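23 July 2022

Up at stupid o'clock again because of the gulls, so I made tea and thought I might as well write up the allotment before I forget what I did. It's been two weeks since the last entry and most of that was me moaning about the hosepipe. Anyway!

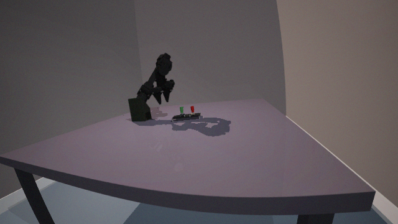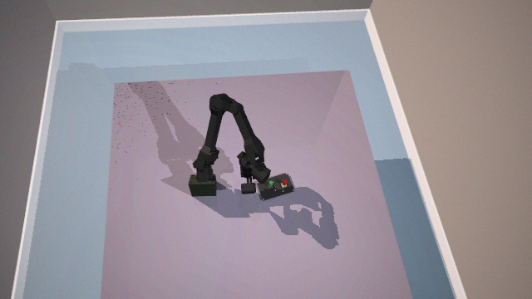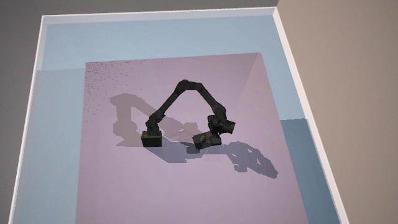

*Three views of the arm on its mauve top.*

So, the beans. They've gone completely mad. I picked a carrier bag full before breakfast and there were just as many hiding round the back (there always are, you move one leaf and find six the length of a ruler). The Cisley beans from the seed swap are doing better than the shop ones, which annoys me a bit as I paid proper money for those.

The courgettes are sulking. Powdery mildew on the lower leaves, so I cut the worst off and put them in the bin at home, not the compost. I did water them at the roots this time. The potatoes I put in back in March are nearly done and I dug up one plant to have a look – a decent bowlful, only a couple with slug holes. Had them for lunch with far too much butter and some mint that's escaped into the path.

Walked home the long way by Halten to look at the plot with the greenhouse, which is still empty and still has that lovely old water tank. I'm number 198 on the list for a second plot so I don't suppose I'll be growing peppers in it any time soon. Still, I did stand there working out where the staging would go.

Feet were killing me by then. My phone says 2553 steps, which can't be right, I left it in the shed half the morning.

Jobs for tomorrow: string, more string, pick the blackcurrants before the blackbirds have the lot, and find out what's eating the kale. Also need to take that blue bucket back. Bath now, then bed with the Grallau catalogue. I'm not ordering any more garlic. Well, maybe one sort.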